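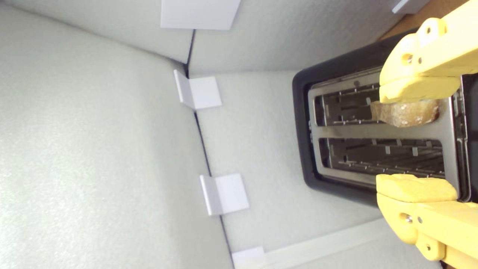

Heat gets from one place to another in three ways, and we'll spend this week on the one people find oddest, radiation. Conduction needs things to touch and convection needs a fluid to move, but radiation will cross a gap quite happily. Think about a slice of bread down in the slot of a two-slot toaster, with thin wires running along either side of it. It's the glow from the elements that does most of the browning, and the air in between is more or less a bystander. A brushed steel top is a nice thing to keep in mind too, for when we get to emissivity - shiny metal is a poor radiator, and I'll be asking you why.

Before the next session please read chapter 4 of Pavitz. I know it's a slog (I found it one too, the first time) but the bit on black bodies is lovely and you can skip the long derivation at the end. If you get stuck, the Girkasa notes in the library cover the same ground with far more drawings.

The rule to learn is that the power radiated goes up with the fourth power of the temperature. Double the temperature in kelvin and you get sixteen times the power. In kelvin, please! Every year somebody doubles a Celsius figure and gets into a terrible muddle. A surface at 60 degrees Celsius is at 333 K, so going from there to 120 is nowhere near a doubling.

Things I'd like you to try at home:

Hold your hand beside a hot mug, then above it. Which feels warmer, and which kind of transfer are you noticing each time?

Wrap one jar of warm water in kitchen foil and leave another bare. Take both temperatures every 4 minutes and plot them on the same axes.

Tegwen Rees is running the problem class again and she'd like your graphs on paper, with units on both axes. I'm in my office most mornings if the fourth power business is still bothering you.

Wyn Beddoe
January 2025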